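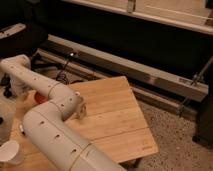 One of the wooden tabletops at Brandes Hall, Kestorville. Photo: Rorninora Adult Learning

Evening classes return to Kestorville with a spring season at Brandes Hall

KESTORVILLE, Mar 14, 2026 - Rorninora Adult Learning is delighted to announce that evening classes are coming back to Kestorville this April, with 17 courses open to anyone over the age of 16 who fancies learning something new, picking up something old, or simply getting out of the house for a couple of hours after supper.

The spring season will be held at Brandes Hall on Mill Street and covers a happily mixed bag of subjects, from bookbinding and beginner's Italian to family history, bread baking, watercolors and a much-requested course on reading music. Each class runs for 90 minutes, with a break for tea and coffee in the front room, and most courses last six weeks.

"We've been asked when the classes were coming back in the grocery store, at the post office and once in the dentist's chair, so it is a real joy to finally have an answer," said Lacey Bellamy, program director at Rorninora. "People told us what they wanted to learn, and we did our best to find a teacher for it. We're still looking for someone to teach the accordion, if anybody reading this knows how!"

The season is supported by Sornex, the Kestorville printing firm, which has put up the money for 47 free places. These are meant for people who would find the fee a stretch, and there is no long form to fill in - just tick the box when you sign up, or mention it at the desk.

Neville Tapley, who will teach the bookbinding course, said he hopes to see plenty of complete beginners. "You'll need an apron and a bit of patience with the glue," he said. "I've been binding books for most of my life and my corners still come out crooked now and then. Bring an old paperback you're fond of and we'll give it a proper cover."

Sign-up opens at the Brandes Hall front desk on April 6 and by phone the same morning. Printed course lists can be picked up at the hall and at the Kestorville library. The hall has step-free entry from the parking lot, and large-print lists are available on request.

Media contact: Lacey Bellamy, Rorninora Adult Learning, Brandes Hall, Mill Street, Kestorville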